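Just finished Gwenllian Humphreys' last collection of stories, Culura, and I need to shout about her for a bit. Bear with me!

She published 11 books in her lifetime and hardly any of them sold more than 1,000 copies. I found mine in a box outside a shop in Clemuslow, spine gone, someone's shopping list still inside.

What gets me is how plain she is. Short words, short sentences, and then one line that knocks you sideways. The story about the ferry has 12 pages and I read it twice before getting up to put the kettle on.

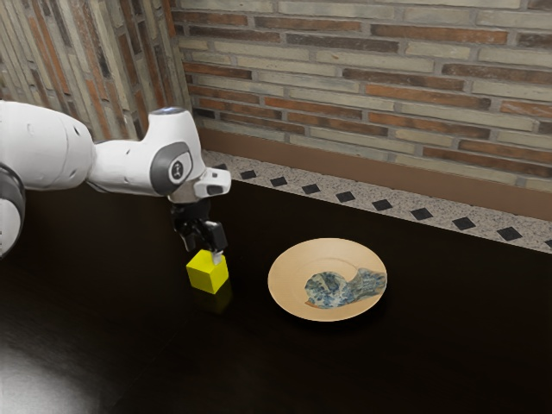 Her best one, for me, is still The Lodger at Botby. A widow lets out a room, the lodger never speaks, and the whole thing happens over one supper – that's it, that's the plot! Humphreys gives you almost nothing to look at. Think of a round plate on a dark, shiny tabletop with bricks behind it, and she'd get 15 pages of dread out of that.

Kathleen Corrigan's introduction is good too, especially on the years when Humphreys was writing before the early shift at the bakery. (Skip the last section until you've read the stories, it gives away two endings.)

Mac Carthaigh are bringing the early novels back in September, starting with the one set in the slate yard. I've never managed to find a copy so I'm ridiculously excited. If anyone's read it, is it as bleak as they say?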